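Keeping Track of Chargers, Cords and Other Things That Wander Off

Every house has a drawer. Ours is the second one down, next to the stove, and until May it held 21 cords, a dead flashlight and a key to nothing. I emptied it onto the kitchen floor and sat there with the phone, the tablet and the old Isa radio, trying each cord in turn like the prince with the slipper.

A few things that have helped:

Label both ends. A cord with one label is always labeled at the end you can't reach. Masking tape folded over into a little flag does fine, and a ballpoint lasts longer on it than a marker.

Write the name of the gadget on the plug itself. "Black one" was clear to me for a whole afternoon.

Coil loosely, and skip the rubber bands. They go gummy in a warm drawer and then you have a cord and a chore. Toilet paper tubes are ugly and free. Bread bag ties work on the thin ones.

Check before you match. The small print on a charger gives its output, and it should suit what you're charging. If you can't read it, take a picture with your phone and zoom in. My neighbor Hüsnü Değirmenci uses a jeweler's loupe, but he also irons his dish towels.

Give the bedroom its own charger and leave it there.
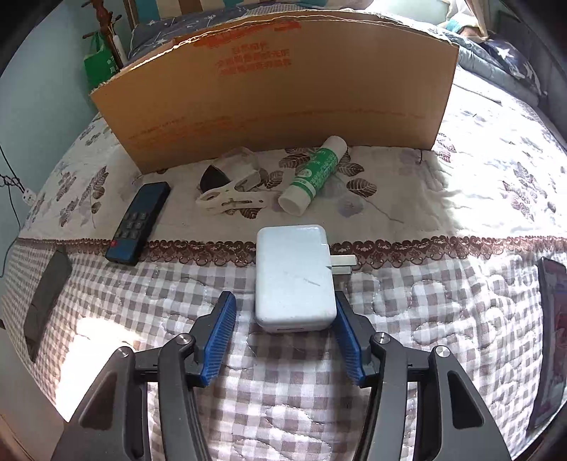 Mine used to commute between the kitchen and the nightstand, and spent most of its career behind the headboard. Now there's a second one, and the peace has held for 30 nights – a house record.

For scuffs and grime, unplug it first, wait a minute, then wipe with a dry cloth. A barely damp one is okay on the plastic, but keep it well away from the prongs and let everything dry before it goes back in the wall.

Throw out anything with a split cord, a bent prong or a smell. Most towns take old electronics at the recycling center. The key to nothing went back in the drawer.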